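Went to the Henen open day at Gondivport, mostly to be rude about it. 46 of us on folding chairs, one big screen, a simulated gripper and a lot of marble. 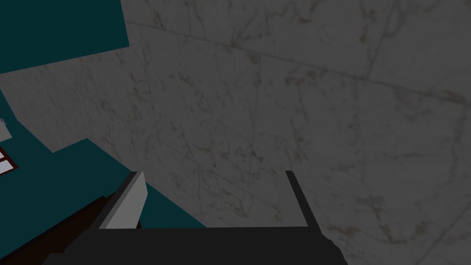
My view, for what its worth. Simulation is fine. Cheap, safe, no broken plates. But an open day should let people see the real arm too, slow bits and all. Delyth Gwilliam asked when we'd get that. "Next year," they said. Hm. 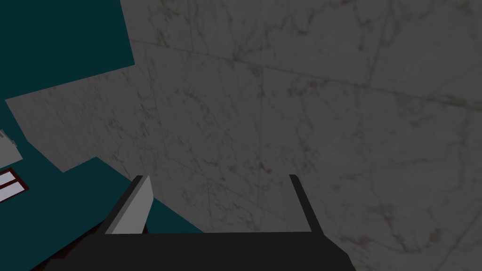

The simulated gripper at Henen, fingers open.

I'd go agian. Would want metal in the room though.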